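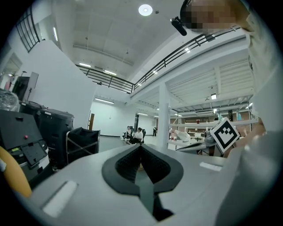
3.2 Table shape and time spent in shared rooms

Home | Issues | Authors | Search

Print this article | E-mail this article

Staff at the Flusholm site use one shared room for short meetings, and the room was refurnished in July. The rectangular tables were taken out and round ones put in. We asked whether people stayed longer at a round table than at a rectangular one, and whether they sat closer to each other.

Sixty employees took part. Each kept a paper diary for six weeks and wrote down the time they sat down, the time they left, and how many others were at the table. Diaries with more than two blank days in a row were dropped, which left 200 usable entries from the first period and fewer from the second. The Solness seating form (Joseph, Section 2) was filled in at the end of each week.
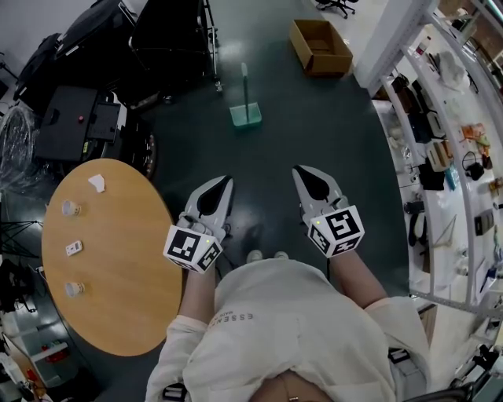

Entries were sorted by group size. Pairs showed no change that we could separate from ordinary weekly variation. Groups of four stayed longer at the round tables, with a median visit of 23 minutes. Several people wrote that it was easier to hear everyone, and two complained that there was no obvious place to put a laptop without crowding the person beside them.

Mohandas Joseph coded the written comments twice, one month apart, and the two sets were compared. Most disagreements were over remarks that mentioned both noise and comfort. These were counted under both headings.

Figure 4. Round table with a light wood top, shared room, Flusholm. 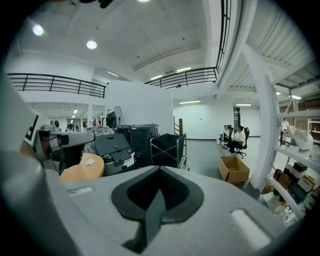

Table height was the same in both periods, so it was left out of the comparison. Chairs were a harder problem. The Avex chairs used in the first period were replaced in the third week of the second, after the order from Negussie arrived, and longer visits after that date may owe something to the seats. We ran the comparison again without those weeks. The difference for groups of four became smaller but kept the same direction. Groups of five or more were too few to report and are listed in the appendix only.

Previous section | Next section | Back to top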